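Flodaddale Community Workshop – Frequently Asked Questions

Bench rental, storage and general use of the building. If your question isn't covered, leave a note at the front desk or use the contact form.

Where are you?
Behind the old Carrier building on the Stevura side of the creek. The entrance is on the parking lot side. The street door is for deliveries only.

Tables and floors are wood in the main work area.

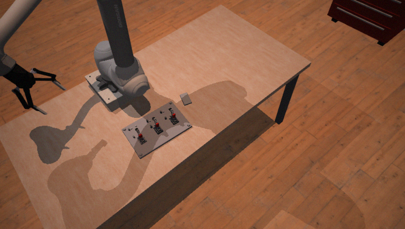
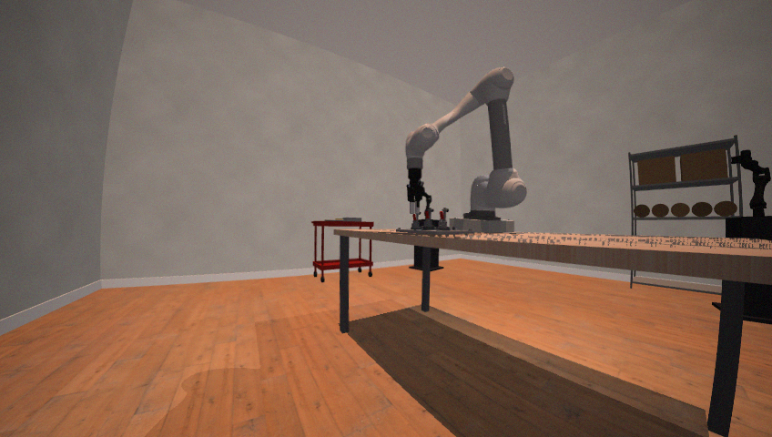 Nathalie MacPherson writes that the monthly pass paid for itself on her second visit, and that new members should ask for a morning slot, when the saws are free and you can hear yourself think. Mornings are quieter, yes. The slots before 10 a.m. are usually open until the night before.

How much does it cost?
A day pass is $15. A monthly pass is $200 and covers as many visits as you like during open hours. We take cards and checks. There is no sign-up fee.

Do I need training first?
For hand tools, no. For the table saw, band saw, planer and lathe, yes. The safety class takes one evening and costs $5. Once you pass, it stays on your record, even if you take a year off.

Can I bring my own wood?
Yes. Check it for nails, screws and staples before it goes near a machine. Painted or treated lumber can be cut by hand but can't go through the planer. If you nick a planer blade with a nail, you pay for the blade.

Can I leave a project overnight?
Glue-ups can stay on the rack by the back door until noon the next day. Put your name and phone number on a piece of tape. Anything bigger needs a storage bay.

How big are the storage bays, and is there a wait?
Each bay holds a dresser or a small table. There is usually a wait from November through the end of winter. Bays come with the monthly pass, one per member.

Is there a weight limit for the benches?
300 pounds, spread out. Please don't stand on them.

Can my kids come?
Children 12 and up can work with hand tools if a parent is at the same bench. Under 12, sorry, no – this includes waiting in the shop while you finish up.

Can I use stain or spray finish?
Brush-on and wipe-on finishes are fine in the finishing room. No spraying anywhere in the building. Oily rags go in the red can with the lid, every time.

What is the Hitex card people mention?
It's the door card for monthly members. Lost cards cost $15 to replace. Day pass users get buzzed in.

Can I get a refund?
Day passes can be moved to another day if you tell us before opening. Monthly passes can be paused once a year for up to a month. We don't give cash refunds after the first visit.

Do you sharpen tools?
Chisels and plane irons only. Drop them at the desk and allow a week.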